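Section 7 – Running the basket demo on open day (Vamelville hall)

For whoever is on the arm stand. Read it the night before, not with visitors at the barrier. Covers the Drilar arm only. The Osbridge conveyor has its own sheet.

**You need**

- Drilar arm on its base, wrist camera already fitted
- control laptop and its charger (the short lead doesn't reach, take the long one)
- white table
- wicker basket
- bread rolls, one bag, spares under the stand
- soft cloth, floor tape, barrier posts
- the Matheson key for the stop box – hangs inside the crate lid

## 7.1 Before the doors

1. Table against the base plate, front edge square to the tape on the floor. Lock the feet.
2. Wipe the top with a dry cloth. No spray, it leaves streaks and the camera picks them up. Old scuffs won't come off, leave them.
3. Barrier posts out. Minimum gap between barrier and table is on the yellow card. Don't guess it.
4. Stop box on the visitor side of the stand, within your reach. Key in, turn to RUN.
5. Power on at the base. Wait for the green ring. Can take up to 20 seconds, longer feels like a fault but usualy isn't. If still amber, see 7.5.
6. Laptop on, open the demo panel, choose *Basket – open day*. NOT *Basket – test*. The test one runs at full speed.
7. Check the speed box reads 20. Percent. If it reads anything else, stop and change it before you do anything more.

> **Caution:** hands off the table once the ring is green. Applies to you as well. To move the basket, press PAUSE and wait for the two beeps.

## 7.2 Setting the basket

1. Press PAUSE. Two beeps.
2. Basket flat on the table, long side facing the barrier. Doesn't need to be exact, the arm looks for it.
3. Roll goes in the basket. One only. Two and it dithers between them and the crowd drifts off.
4. Press HOME. Arm goes up and over. Watch it the whole way the first time.
5. Look at the wrist view on the laptop. Some part of the basket should show. A corner is enough to start from.
6. No basket in view? PAUSE, slide it nearer the middle, HOME again.

Note – shadows. The arm throws a soft one on the table when the overhead lights are on. Fine. Low sun through the side windows is a different matter, pull the blind on that side by mid-afternoon.

Note – crumbs and specks. The software ignores small ones. Brush the table between runs anyway, people look at the big screen and ask.

## 7.3 A run, start to finish

1. Say what is going to happen. Keep it short.
2. Press START. Arm lowers, searches, closes on the roll, lifts, sets down on the table, goes home. 13 moves in the list, they tick off down the left of the panel.
3. Let it finish. Don't talk over the set-down, it's the bit they came for.
4. PAUSE, two beeps, roll back in the basket by hand.
5. Swap the roll when it starts to flatten. Squashed ones slip.

> **Caution:** children lean. If anyone crosses the barrier press STOP, not PAUSE. STOP needs the key to reset, so allow a minute.

A missed grip is not a fault. Say so, run it again. After three misses in a row go to 7.5.

## 7.4 Showing the wrist view

Most questions are about what the arm "sees". Put it on the big screen.

1. Panel, *View*, tick *Wrist*.
2. Drag the window to the right-hand screen. F for full size, Esc to get back.
3. Leave it up during the run. Picture lags a little behind the arm, that's normal.
4. Point out the finger in the lower part of the view first, otherwise people can't tell which way up they are looking.

Wrist view, basket partly in view: 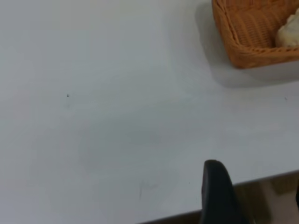
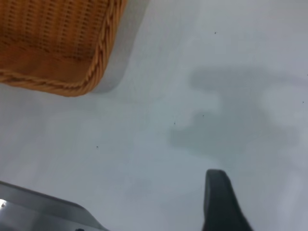 Comment left on the June copy of this sheet, from the Osbridge stand: could step 4 move up to the top of 7.4? We had visitors asking which way was up before the window was even full size. Also the F key does nothing if the panel isn't clicked first, took us ages. And please put the yellow card number somewhere, ours had gone missing.

Reply – card is number 7, spare in the crate lid with the key. Click-first note will go in the next print. Leaving the step where it is for now.

## 7.5 If it won't go

- Ring amber: off at the base, count ten, on again.
- Ring red: check the stop box key is at RUN.
- Three misses: new roll, then HOME, then START.
- Panel frozen: STOP first, then restart the laptop. Never the other way round.
- Anything else: STOP, key out, put the *Back soon* sign up and ring the desk.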